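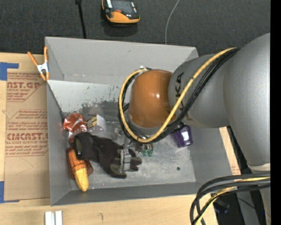

What size of animal can wear the Ornum collar?
The Ornum is made for tree-living mammals of medium size, such as gliders, brushtail possums and the smaller langurs. The collar with its battery should stay under three per cent of the body weight, so please weigh the animal before you order.

Ornum Arboreal Tracking Collar
Maker: Tasevent, Nernville

Animals of the canopy are difficult to follow on foot. They cross from crown to crown where the observer cannot go, and the leaves block the signal of many ordinary tags. The Ornum was developed for this kind of work. It stores positions on board and sends them in one short package when a base receiver comes in range, so the battery is not spent on searching.

The collar also contains an activity sensor, which notes movement along three axes. With this record you can separate resting, feeding and travelling, after you have calibrated it with direct observation of your own species. We do not supply ready behaviour classes. A grey-headed animal that hangs by its arms gives a very different pattern from one that walks on top of the branch, and one setting cannot serve both.

What is in the box
Collar with battery fitted
2 spare straps
Magnetic key for switching on and off
Fitting gauge
Printed field guide

The base receiver is sold separately. One receiver can serve all collars in a study group.

Battery life
With one position every hour the battery lasts 11 months. If you programme a denser schedule, for example during the breeding season, the life becomes shorter. The Yokoyama planning sheet, which you can download with the software, calculates this for your own schedule.

Fitting
The strap is soft on the inside and has a cotton link that weakens with weather, so the collar falls off by itself in the end. Do not replace this link with wire or cord. Leave space for one finger between strap and neck - for young animals that are still growing we do not recommend any collar.

Permits
Capture and collaring need approval from your animal ethics body and often a wildlife licence as well. We can send technical drawings for your application.

Ordering
Collars are built to order, in any colour of strap from our chart. Please allow extra time if you need them for September, when many field seasons begin. Repairs and new batteries are done at our Nernville workshop. Collars found after drop-off can be cleaned, tested and used again.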